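From: Berhanu Yilma
To: cell-practice list
Date: September 5, 2022
Subject: Re: draft rules for two-arm bench work, section 2

Adanech Shiferaw wrote:
> Section 2 now says the bench must be "clear of all items not
> required for the task" before the arms are enabled. Tekle and I
> think this is enough. Trikell has used the same wording since
> January and we have had no complaints. Please send objections
> before we freeze the text.

I object, mildly. "Not required for the task" is the kind of phrase everyone can sign and no two people read the same way. Is a roll of tape at the back of the bench required? Ask the person who will need it for the next box and the answer is yes. Ask Socorro and it goes in a drawer. No complaints in eight months tells me only that people stopped reading the rule.

I would sooner have a line on the bench that loose items stay behind, and a separate sentence on cables. The draft runs to 54 clauses and I can't find one that says what a loose cable may or may not do near a wrist. We spend a whole page on signs instead.

I also doubt the 200 mm clearance around packaging. It was copied from the Drutov sheet, which as far as I know was written for pallets. If a gripper has to pick up a phone box, it has to go near the phone box. A rule that the job breaks every time is worse than having none — people learn to skip the ones next to it too.

Tsehay, could you say where that number came from before we freeze anything? I'm happy to draft the cable sentence myself. 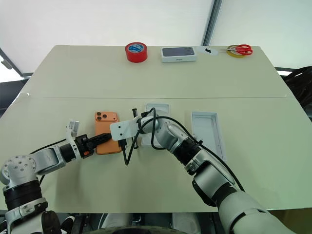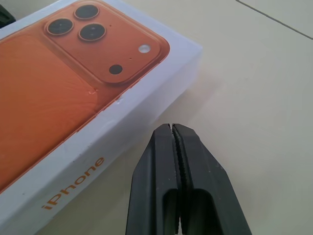 Phone packing bench: both arms at work with the tape and scissors along the back (first), gripper beside the iPhone box (second).

Berhanu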